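2018년 3월 2일 금요일, 흐림

오토바이 일기. 오늘은 체인과 앞 스프로킷.
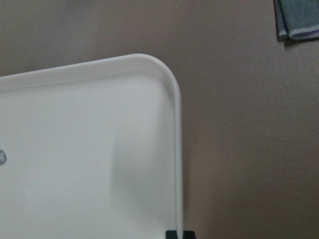

아침, 차고에서

한국어로 일기를 쓰는 것은 아직 느립니다. 그래도 선생님이 매일 쓰면 좋다고 했고, 저는 매일은 못 써도 오토바이를 만진 날에는 꼭 쓰기로 했습니다. 틀린 문장이 있으면 나중에 제가 다시 읽고 고치겠습니다.

오늘은 회사를 하루 쉬었습니다. 아침 일찍 차고에 내려가서 Clastow를 스탠드에 세웠습니다. 저의 Clastow는 배기량이 535cc이고, 제가 산 지 이제 2년이 되었습니다. 전 주인이 체인을 거의 관리하지 않은 것 같습니다. 2월에 한 번 길게 탔을 때 3단에서 가속하면 뚝, 뚝 하는 소리가 발 밑에서 났습니다. 처음에는 발판이 헐거운 줄 알고 발판 볼트를 모두 조였습니다. 소리는 그대로였습니다. 그다음에 뒷바퀴를 손으로 돌리면서 체인의 처짐을 재어 보았더니, 어떤 자리에서는 팽팽하고 어떤 자리에서는 많이 늘어졌습니다. 체인이 고르게 늘어나지 않은 것입니다. 이런 체인은 조절해도 소용이 없다고 정비 책에 써 있습니다.

그래서 Gudstead에서 체인과 스프로킷 세트를 주문했습니다. 가격은 제 생각보다 비쌌지만, 앞과 뒤 스프로킷이 다 들어 있고 설명서가 그림으로 되어 있어서 저 같은 사람에게 편합니다. 배송은 5일 걸렸습니다. 상자를 열어 보니 뒤 스프로킷의 이가 아주 뾰족하지 않고 둥글고 두꺼웠습니다. 제 것과 나란히 놓고 비교하니까 제 것은 상어 지느러미 같은 모양이 되어 있었습니다. 이런 것을 달고 고속도로를 탔다고 생각하니 조금 부끄러웠습니다.

앞 스프로킷 너트

제일 힘든 것은 역시 앞 스프로킷의 큰 너트였습니다. 먼저 커버를 열었는데 안에 검은 기름때가 흙처럼 굳어 있었습니다. 나무 주걱으로 긁고, 등유를 붓으로 바르고, 다시 긁었습니다. 이 일만 한 시간이 걸렸습니다. 그다음에 너트의 잠금 와셔를 정으로 펴고, 기어를 5단에 넣고, 뒤 브레이크를 밟고 긴 렌치를 돌렸습니다. 움직이지 않았습니다. 저는 체중이 가벼운 편이라서 렌치 위에 거의 매달렸습니다. 그래도 안 움직였습니다.

여기에서 화를 내면 안 된다는 것을 저는 지난 겨울에 배웠습니다. 그때는 화를 내다가 배기관 볼트를 부러뜨렸습니다. 그래서 침투 오일을 뿌리고 커피를 마시러 올라갔습니다. 창문 밖으로 옆집 고양이가 담 위를 걸어가는 것을 보고, 빵도 하나 먹었습니다. 다시 내려와서 렌치에 파이프를 끼우고 천천히 힘을 주었더니 「딱」 하는 큰 소리가 났습니다. 부러진 줄 알고 심장이 내려앉았는데, 너트가 풀린 소리였습니다. 혼자서 박수를 쳤습니다.

낡은 체인은 그라인더로 핀 머리를 갈고 빼냈습니다. 새 체인의 연결 링크는 리벳 방식입니다. 클립 방식이 더 쉽지만 저는 클립이 빠진 사람의 이야기를 인터넷에서 너무 많이 읽었습니다. 리벳을 누르는 공구는 Wouters 것을 빌려 왔습니다. 동네 공구 대여점에 이것밖에 없었는데, 손잡이가 무겁고 나사가 부드럽게 돌아가서 마음에 들었습니다. 핀을 조금 누르고 버니어 캘리퍼스로 재고, 또 조금 누르고 다시 재었습니다. 너무 많이 누르면 링크가 뻣뻣해지기 때문에 이때만은 라디오도 껐습니다.

뒷바퀴 정렬은 스윙암의 눈금을 믿지 않고 긴 자로 직접 재었습니다. 왼쪽과 오른쪽 눈금이 서로 조금 다르다는 것을 오늘 처음 알았습니다. 그러면 저는 지금까지 바퀴가 비뚤어진 채로 탔다는 뜻일까요? 그럴지도 모릅니다. 직진할 때 손을 가볍게 잡으면 오른쪽으로 살짝 가는 느낌이 있었는데, 저는 그것이 도로의 경사라고 생각하고 있었습니다.

오후, 짧은 시운전

점심 뒤에 Brirkell 고개 아래까지만 갔다 왔습니다. 고개 위는 아직 그늘에 얼음이 있다고 해서 올라가지 않았습니다. 새 체인은 조용합니다. 조용하다는 말로는 부족하고, 오토바이가 갑자기 젊어진 것 같습니다. 저속에서 스로틀을 열고 닫을 때 울컥거리는 것이 많이 줄었습니다. 저는 그것이 엔진의 성격이라고 생각했습니다. 엔진에게 미안합니다.

다만 4단에서 작은 진동이 발판으로 옵니다. 예전에도 있었는데 체인 소리에 숨어 있었는지, 오늘 무엇인가를 덜 조였는지 잘 모르겠습니다. 집에 와서 액슬 너트와 스프로킷 볼트를 토크 렌치로 다시 확인했지만 모두 괜찮았습니다. 내일 엔진 마운트를 보겠습니다. 체인의 처짐은 처음 1000km 동안 자주 재어야 한다고 하니까, 주행거리를 종이에 써서 차고 벽에 붙였습니다.

돌아오는 길에 주유소에서 어떤 할아버지가 제 오토바이를 한참 보시더니 「이거 아직도 굴러가요?」 하고 물으셨습니다. 저는 「네, 오늘 특히 잘 굴러갑니다」라고 대답했습니다. 할아버지가 웃으셨는데, 제 발음 때문인지 대답 때문인지는 모르겠습니다. 젊었을 때 비슷한 것을 타셨다고 합니다. 뒷자리에 쌀 한 가마니를 싣고 시장에 다니셨답니다. 「가마니」라는 말을 몰라서 집에 와서 사전을 찾았습니다.

오늘 쓴 것과 남은 일

오늘 장갑을 여러 켤레 버렸고, 등유를 거의 다 썼습니다. 빌린 공구는 월요일에 돌려주어야 합니다. 커버의 가스켓은 다시 썼는데 가장자리가 조금 찢어져 있어서 새것을 주문하려고 합니다. Gudstead에는 재고가 없다고 나옵니다. 다른 가게를 찾아보고, 없으면 종이 가스켓을 사서 직접 자르겠습니다.

허리가 아픕니다. 손톱 밑의 기름은 세 번 씻어도 안 없어졌습니다. 내일 비가 안 오면 엔진 마운트를 본 다음에 강 옆의 길로 한 번 더 나가고, 비가 오면 브레이크 패드를 청소하겠습니다.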